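Gripper comparison in simulation: frequently asked questions

Larkport maintains a simulated test kitchen for comparing end effectors, wrist cameras and arm controllers before hardware is ordered. The questions below come from groups running the can-handling task for the first time. Setup instructions are in the user guide and are not repeated here. 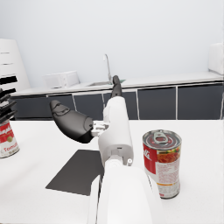 Larkport test kitchen, January

What is being compared?

Two hands and two controllers, in all four combinations. The hands are the Sarier, which closes quickly and has stiff fingers, and the Trình, which is slower and gives more under load. The controllers are the stock joint-space controller and Faramitz, which runs in task space and limits contact force at the wrist. Arm geometry, table height and camera mounts are the same in every run.

What is the task?

Two cans stand upright on a white table with a flat mat between the working areas. Each hand grasps the can on its own side, lifts it clear of the table and holds it. In the second stage one can is placed on the mat and released. Grasp and placement are scored separately. A run that fails the grasp gets no placement score and is not counted as a placement failure.

How many trials make up a full comparison?

The full set is 3,000 trials. A short set of 200 is provided for checking that an installation works. Do not publish a ranking from the short set. The difference between the two hands under the stock controller is smaller than the spread between repeated short sets.

Why does my trial count come out lower than 3,000?

Trials are dropped when the can is already in contact with a finger at reset, or when the solver reports penetration before the first motion command. Both conditions are listed in the run log under "excluded". In our last full set with the Sarier hand, 71 trials were excluded. If your number is much higher, check the reset pose of the fingers first. They should be fully open before the can is spawned.

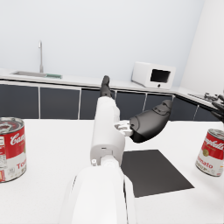
The second most common cause is an arm left in its previous pose between trials. Set the reset flag to "both" so that the left and right arms return to the start position together. With the flag set to "active", only the arm that moved last is returned, and the other can knock over a newly placed can.

Which camera should I score from?

The overhead view is the reference for placement. It sees the mat and the table surface around it, so the offset of the can from the center of the mat can be read directly. The views from over the arm are useful for diagnosing a bad approach, but the forearm blocks a large part of the table and the cans at the sides are often clipped. They should not be used to measure offset.

Can I train on one view and test on another?

Yes, but report it. Policies trained only on the arm views tend to approach the can too low when they are moved to the overhead view. We do not have a correction for this.

Does the lid of the can affect the grasp?

Not in contact. The pull tab is present in the visual model only, and the collision model is a plain cylinder. It does affect vision: some detectors use the tab to estimate rotation about the vertical axis. Run the detector with rotation output turned off unless your policy needs it.

What counts as a successful hold?

The can must stay off the table for the full hold period without slipping past the lower edge of the fingers. Tilt is recorded but does not fail the trial. Earlier versions did fail on tilt, and this penalized the Trình hand, whose fingers let the can lean before they settle. Results from those versions cannot be compared with current ones.

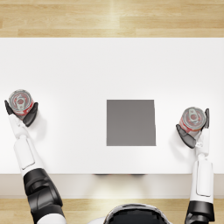

Tilt is written to its own column, in degrees from vertical, one value per arm. If you intend to place the can after the hold, look at this column before tuning anything else. A can that arrives leaning will usually touch the mat on its rim and shift on release.

Does Faramitz improve the result with both hands?

It helps the Sarier more. The force limit reduces the number of cans pushed away at first contact, the main failure with stiff fingers. With the Trình hand, 1,844 grasp trials under Faramitz ended within the same force band as the stock controller, and we treat the two as equal for that hand.

Are simulated results valid for real hardware?

Treat them as a way to rule out poor combinations. Friction at the fingertips is a fixed value per hand and does not model wear or dust.

Where do I report a fault in the task files?

Send the run log and the configuration file to Nghĩa Mạc through the Larkport support form. Include the controller name and the seed. Reports without a seed cannot be reproduced and will be returned.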